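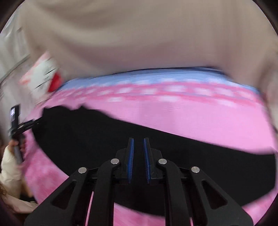
Unit 6. Hand-held grippers: looking at a product before you buy it

Handout for Thursday's lab. Bring it with you, along with the sheet from Unit 5.

This unit covers the Urton hand-held gripper kit, which the department has on trial from Skillavari. The kit is used to record people doing small household jobs, so that a robot arm can later be trained on the recordings. Cloth work is our test case this term. You will not be programming anything. You will be judging whether the kit does what the seller says and whether it is worth the price.

6.1 What is in the kit

The standard kit has 2 grippers, a charging case, a box of spare finger pads and a license for Oro, the program that sorts and trims recordings. The price quoted to us was 600 dollars per kit, with pads sold separately after the first box. Shipping is extra.

6.2 The gripper

The jaws run on a parallel linkage. The black arms have angular cut-outs and turn on silver pivot screws. In a parallel linkage the fingers stay facing each other as they open and close. A simple pincer tilts its fingers as it closes, and on thin material it tends to pinch at one end only.

Each finger has a blue pad with fine ridges on the inner face. The pads are the part that wears out. Skillavari gives a pad life of 50 hours on cloth. Our own trial has not run long enough to check this, so treat it as the seller's figure in your report.

6.3 The view from the gripper

The camera looks forward over the arms to the fingertips. It has a very wide lens, and straight edges bend toward the outside of the picture. The corners go black. Three things follow for anyone using the recordings:

Distances near the rim can't be read directly. Oro has a correction step, and it must be run before any measuring.

Fast movement smears the background. In the view at the top of this handout the blue pads and the screw heads are sharp, while the patterned band and the beige fabric past the cloth are streaked. Check both parts of a picture before you grade it.

Dark cloth gives little surface detail. The black cloth on the pink fabric is easy to find by its edge, but much harder to read in the middle. Look for folds at the border first.

6.4 Comparison with the Yap

The Yap is the other hand-held gripper on our list. It is lighter and costs less, but it has smooth pads and a narrower lens. In the August trial it slipped on thin cotton more often than the Urton did. It was easier on the wrist over a long session. Battery life was about 40 minutes on the Yap. We have not yet timed the Urton under the same conditions.

6.5 Lab task

Work in pairs.

Pick up the black cloth by a corner, lay it flat and fold it once. Repeat with the pink fabric.

Swap roles and do it again.

Open both recordings in Oro and mark every moment where the fingers close on cloth.

Note any closing where you can't tell from the picture whether the cloth is held.

6.6 For the report

One page. State which kit you would buy for a cloth-handling project and what you would still want to test. Keep the seller's claims apart from your own results. Include the cost of replacement pads in your total. Reports go in the Unit 6 folder before the next lab.

Reading: Urton user guide, sections on pad care and lens correction.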